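How close are the machines to doing the dull jobs?

An interview with Inmaculada Lorente of Pliretti

By Hanyu Luo
Jan 24, 2024

Inmaculada Lorente started out repairing office computers by hand. She now runs the bench automation work at Pliretti, where used desktops are taken apart for spares. I asked her the question her relatives ask every July at the family lunch: when will a robot do the chores?

"They mean laundry and dishes," she said. "I tell them I can't get one to deal with a stiff cable, so they should keep the dish soap."

Her current project is called Julemness. The aim is modest. A robot arm should open up a desktop tower that someone has laid on its side, take out the hard disks, the memory and the processor, and put each part where the next person can find it. A trained worker does the same job without thinking much about it.

"I did it for years with the radio on," Lorente said. "That's the standard we're measured against, a person who is half listening to a song."

The disks are the part she likes to talk about. In many of the Dell towers that come through, each drive sits in a plastic caddy that slides into a metal bay, and the caddy gives the gripper something to work with. 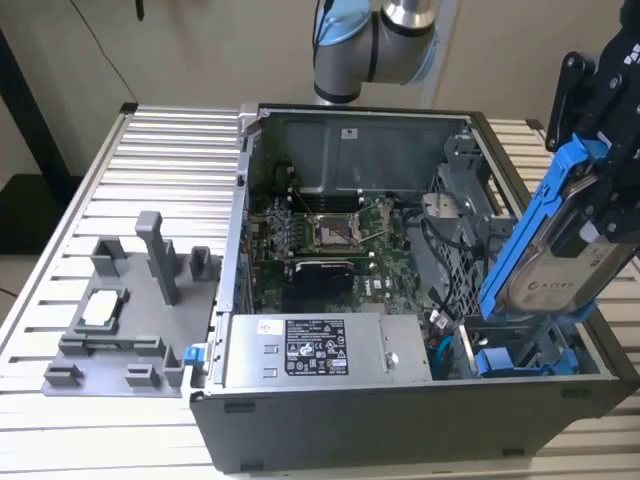
5 min read

"A caddy was designed for somebody in a hurry," Lorente said. "It's blue so you can see it, it has rails so it goes straight. All of that helps us too. When people ask why we began with drives, well, that's why."

Getting hold of the caddy is one problem and keeping hold of it is another. If the fingers close a little off center, the drive tilts, and a tilted drive will catch on the bay if you try to put it back. Her colleague Zhenhua Cai wrote the routine that checks the angle and tries again. In the last full test the team ran 100 removals, and 20 of them needed a person to step in.

I said that sounded fairly good.

"It sounds good until you're the person," she said. "You can't go and do something else. You're standing there waiting for it to need you."

Cables are worse. They bend differently every time, they cross in front of things, and the connectors have small latches that want a thumb. Toon Declercq, who handles the mechanical side, has made several sets of finger pads and is not satisfied with any of them. For now a worker unplugs the drives before the arm starts.

What about the home, then? Lorente doesn't think her work says much about it, except as a warning. On her bench the tower is held in place, the parts have their own holders, and the light doesn't change. "A kitchen has none of that," she said. "Somebody moves the chair. The towel is on the floor. I think we'll see machines that do one chore in one spot, and I'd buy one - but the thing that walks around and tidies up after my kids, I don't expect it soon."

She is more hopeful about the shop floor. Repair shops and recyclers repeat the same few motions all day, and some of those motions are now within reach. Her next goal is to have the arm remove memory modules without help. The clips are the hard part, she said, and Cai is already working on them.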